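4.2 Lining up the two clocks

I'll admit I put this part off for as long as I could. When we started on Kivi, our little tool for turning hand-held gripper recordings into something a policy can learn from, I assumed timing would be a footnote. The gripper has a fisheye camera on it and reports its finger opening, the two streams go into one file, and off you go. Then Irfan Siddiqui plotted finger opening against the video for the first batch from the Gomitz site and the fingers were closing before they closed (on screen, I mean). By 52 ms in the worst file!

That may not sound like much, but soft packages are very unforgiving here. If you tell the policy that the grip starts too early, it learns to squeeze the air next to the thing and then lift nothing with great confidence. We saw this again and again with the Lurkow baseline, which trusts whatever timestamps it is handed. So before any training we now estimate one offset per recording, and we do it from the pictures themselves.

The trick is that the fingertip pads are yellow and always turn up in much the same part of the view. We crop that region, track the two pads, and take the distance between them as a rough visual reading of how open the gripper is. Then we slide that curve along the reported one until they agree best, searching up to 200 ms either way. Figure 7 has the kind of view we're working with, pads and all.

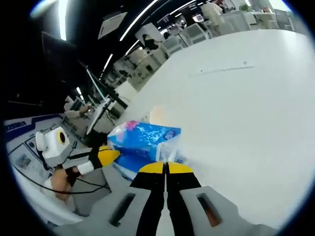
Figure 7. Wrist view from the hand-held gripper, with the yellow pads against a blue and white plastic-wrapped package. The pad tracker uses only the region near the fingertips.

Two things gave us grief. The first was other yellow. A robot arm can share the table with the hand-held tool, and in Figure 7 there is a yellow gripper tip just left of the package, so a plain colour threshold will happily wander off and follow the wrong one. We now keep only blobs that stay put relative to the camera mount, apart from the opening and closing itself, and that rule did more good than all my fiddling with hue limits (a fortnight I won't get back).

The second was recordings where the fingers barely move. If somebody keeps hold of the same object nearly all the way through, both curves are flat and any offset looks as good as any other. Kivi checks how sharp the best match is, and if it's too mushy the file borrows the median offset from its own session. I'd have liked something cleverer, but Irfan pointed out that the offset hardly drifts within a session, and he was right.

We ran all of this on 500 recordings and then retrained the Nukstead grasp planner on the corrected set, leaving every other setting alone. The early squeezing mostly went away. Slips on shiny wrapping did not, and I suspect those have more to do with how we model contact, so we come back to them in Section 5.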